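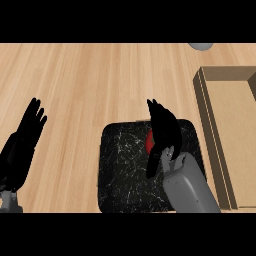
Picking up a tomato is the easy part of making a salad, according to Siriporn Wannasri, and a household machine should be judged on what it does in the ten minutes that follow. Her remark came in response to the first set of results from Pondevik, a simulated benchmark for two-handed robots that was opened to outside teams on Dec 1, 2025.

The benchmark covers kitchen work and light packing. Its tasks are set in a rendered environment and use ordinary goods: a tomato on a cutting board, an open cardboard box, a wooden tabletop. The robot has two arms ending in fingered hands, and the control software is free to use either or both. Every entry receives the same instruction in plain words and is scored on the final position of the objects, with deductions for drops and for contact with anything it was not asked to touch.

Pondevik contains 117 tasks in its current version. Seven teams submitted entries before the first deadline. The best of them, from the software firm Bromano, completed most of the single-object transfers but finished only 12 of the tasks that call for both hands at once. Holding a box flap down with one hand while placing an item with the other was among the lowest-scoring operations for every team.

Small round objects were a separate source of error. A tomato rolls when a finger touches it off centre, and a hand that closes from one side tends to push the object away before the opposing thumb arrives. Bromano's notes say its controller lowers the hand over the object and closes the fingers only once the palm is within a set distance. This cut the number of lost grasps and lengthened the task. The firm has not published cycle times, and the benchmark does not require them.

Grip force is the other open question. The simulated tomato is treated as a rigid body with a friction value, so a squeeze that would split a ripe one carries no penalty. Pondevik's maintainers acknowledge this in the documentation and say a deformable version is in testing. Until it is released, a high score on the produce tasks shows that the hand can reach, close and lift. It gives no indication of the state of the fruit afterwards.

The same limit applies on the shop floor. Shukla, which fits packing lines for small grocers, ran an earlier build of the benchmark in August and compared it with its own bench trials. The ranking of the controllers was the same in both. The absolute figures were not: software that placed items in a box reliably in simulation missed more often on real hardware, chiefly when the box had shifted or its walls had bowed outward. Shukla now varies the box position and wall angle at the start of every simulated run and recommends that others do likewise.

Wannasri's objection is broader. She argues that a chore consists mainly of the steps between the graded ones, such as noticing that the board needs wiping, finding somewhere to put the stalk and stopping when somebody reaches across. None of these appears in the task list. She would also like to see each entry run end to end without a reset, as a person in a kitchen would have to work.

The maintainers have accepted the second point. A chained mode, in which the objects stay where the previous task left them, is planned for the next version. Early trials with two of the entered controllers ended after an average of seven consecutive tasks, most often with an item lying out of reach of both arms.

Trarnside, which supplies the object models, will add wet and irregularly shaped produce to the library at the same time. Existing scores will remain listed under the current version number and will not be carried over. Teams wishing to enter the next round must submit a controller that runs without access to object coordinates, using camera input alone. That condition was optional in the first round, and two of the entries met it.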